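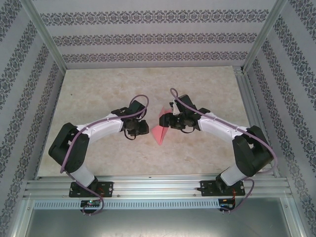 crumbsandcoffee
Okay, I need the vegan baking brain trust! I'm making a lemon layer cake for my sister's birthday and the frosting is driving me up the wall. My usual recipe is a stick of Velon, a bag of powdered sugar, lemon juice, zest. It's been fine for years (cupcakes, mostly), but the last two batches went soupy the minute the juice went in. My plan for the top is to leave it mostly plain and stand a few little pointy shapes on it, kind of like that folded pink paper triangle up there, cut out of rolled fondant. They're not going to stand up in soup! What am I doing wrong? Kitchen is warm but not crazy, it's only April.

oatmilkotter
How much juice are we talking? I never go past 4 teaspoons for a whole bag of sugar. If you want more lemon than that, get it from the zest. Rub the zest into some of the sugar with your fingers first and let it sit while you do everything else. Smells amazing and you add no liquid at all.

crumbsandcoffee
Um. I was squeezing in a whole lemon. Sometimes a lemon and a half, if they were small. But I did that before too and it was okay??

plainflour91
Lemons vary a ton, so "a lemon" doesn't tell you much. I'd also look at the margarine. The tubs have more water in them than the sticks do. Did you switch?

crumbsandcoffee
Nope, still sticks. Same blue counter bowl, same mixer, same everything. I do leave the sticks out overnight though.

plainflour91
Well there you go. Overnight is too long for anything plant based in my opinion. Mine comes out of the fridge 10 minutes before I start and that's plenty. The mixer warms it up anyway.

tinpanlulu
Have to disagree with plainflour! Cold margarine gave me little yellow lumps that I could not beat out for love or money. I let mine get properly soft, make the frosting, THEN chill the whole bowl for a while and whip it again. Second whip is where it gets fluffy. I've done it this way on every cake since my son's graduation and I've never had a slide.

plainflour91
Lumps mean you didn't beat the fat by itself before the sugar went in. Give it a couple of minutes alone on high. I'm not saying rock hard, I'm saying cool.

tinpanlulu
I beat it plenty, thank you :) Maybe our fridges are different. Mine could freeze a lake.

gingersnapdad
You could both be right, it depends on the brand. I use Fostau shortening for half of the fat and Velon for the other half and I can be as sloppy as I like about temperature. Tastes a bit less buttery but with lemon in it you hardly notice. For a cake that has to ride in a car I wouldn't do it any other way.

oatmilkotter
Ugh, shortening frosting coats the roof of my mouth. Sorry gingersnapdad. I'd take a slightly soft frosting over that any day.

gingersnapdad
Half, I said half! More for the rest of us.

crumbsandcoffee
Ha, okay, I did want to ask about the car thing, my sister lives almost 91 miles away and I'm driving the cake there. Do I assemble here or there?

gingersnapdad
Fill and crumb coat at home, chill it overnight, put it in a box on the floor of the car with the AC on your feet. Final coat when you arrive if her kitchen is decent. Put the fondant pieces on last. Make them a couple of days ahead so they dry out, and don't put them in the fridge or they'll sweat.

tinpanlulu
Seconding the drying! Knead some tylose into the fondant too, just a pinch. I get mine from Petchrat, the little jar lasts forever. And if you're tinting them, use gel color. I used the liquid stuff once and ended up with pink putty that stuck to the rolling pin, the table and me.

oatmilkotter
For pink I like beet powder. A tiny bit! It fades if it sits in the sun but nobody at a birthday is going to complain.

plainflour91
It also tastes like beets.

oatmilkotter
Not in a tiny bit it doesn't.

plainflour91
It does to me. I'd use freeze dried raspberry, ground up and sifted. Tart, and it goes with the lemon. You do get specks if your sifter is coarse.

crumbsandcoffee
Oooh, raspberry. I might put some between the layers too. Does anyone have the old lemon cake recipe from here, the one with the vinegar? The search gives me 393 results and they're mostly people arguing about applesauce.

tinpanlulu
Look for the one posted as "Uswood lemon layers", it's pinned in the cake section. Bake it in two pans, whatever the recipe says about one deep one. The deep one sinks in the middle on me every time.

plainflour91
One deep pan is fine if you turn the oven down a little. But sure, two pans.

crumbsandcoffee
Found it! Doing a test frosting tonight with way less juice, zest rubbed into the sugar, and margarine that's been out for half an hour so I can annoy both of you equally. If it's still runny I'm buying the shortening.

gingersnapdad
Buy the shortening anyway. You can always make pie crust with it.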